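Tovside adds slotted sorting baskets to its play produce range

Press release – December 1, 2024

Tovside, the maker of play kitchen and early-years sorting equipment, today announces a revised set of slotted plastic baskets for use with its Roritov range of play vegetables. The set goes on general sale in January.

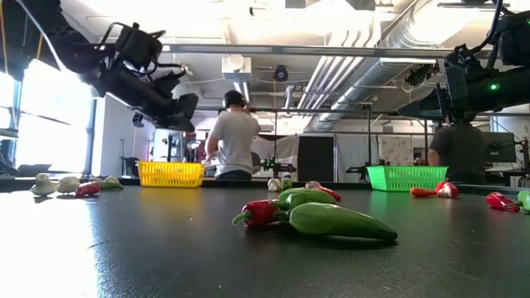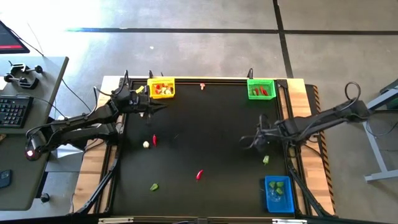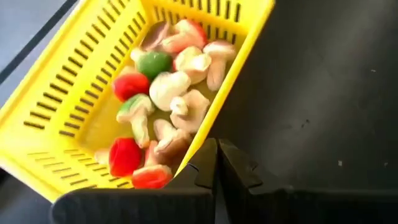
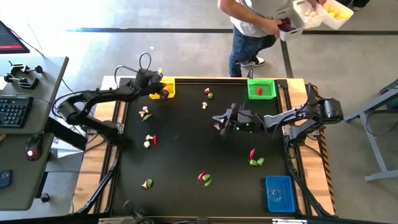

The revised basket is sold in one footprint only, and replaces the two sizes listed in the previous catalogue. Walls are perforated so that the contents can be checked from the side and so that grit and crumbs fall through during tidying. Colour is the main means of telling one basket from another. Yellow is the general basket, and takes a loose pile of mushrooms with white, red and green caps without any of them needing to be stacked. Green is intended for peppers. The third colour is left to the setting, and the printed guide suggests several uses for it, from bulbs to items waiting to be washed. Each basket is moulded in a single colour with no applied labels, as labels on the earlier version lifted after repeated cleaning.

The Roritov pieces themselves are unchanged. The range covers peppers in red and green, garlic bulbs and mushrooms. Pieces are supplied unsorted in a cotton bag. Settings that already own an earlier bag can buy baskets separately, and pieces from the old and new bags can be mixed.

The accompanying guide describes 3 activities. In the first, pieces are spread over a table and sorted by kind. In the second they are sorted by colour, which splits the peppers between baskets and places red peppers with red-capped mushrooms. In the third, one basket is filled and then emptied into another by tipping, and any spilled pieces are picked up singly. A plain dark table top is recommended for all of them – pale garlic and mushrooms are easily overlooked on white laminate. Baskets should be placed near the table edge, with the middle left clear for loose pieces.

Baskets were tested over 7 weeks at the Pisside site. Samples were put through 3000 tipping cycles with a full load, after which rims and slots were inspected for whitening and cracks. The slot ends were given a larger radius as a result, and the rim was thickened. No other change was made to the tooling.

A first production run of 4000 baskets has been completed. Distribution is through Morris, which also handles spare parts and replacement bags. Existing account holders do not need to register again. Orders placed before January will be held and sent in the order received.

Baskets may be washed by hand in warm water with ordinary washing-up liquid. Play produce should be wiped with a damp cloth and left to dry before it is put away – it should not be soaked.

Product sheets and the activity guide are available on request from the Tovside press office. Trade enquiries should be sent to Morris.

Ends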